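Hetudia project: minutes of the data collection meeting, 12 Mar 2018
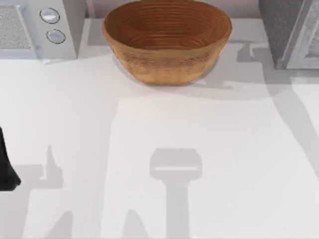
Simulated counter task, wooden bowl between the two appliances.

1. Ratih Tuhumury reported 272 demonstrations recorded in simulation, of which 12 were rejected for missing joint data. Rejected runs to be kept in a separate folder.

2. Shadows. Osman asked for lighting to be varied between runs, as arm shadows fall across the open counter. Agreed: seven light positions.

3. Bowl start position to be drawn at random for each run. Cosden to supply the script.

4. Training on the Plokville machine limited to 72 hours per run.

Next review: July.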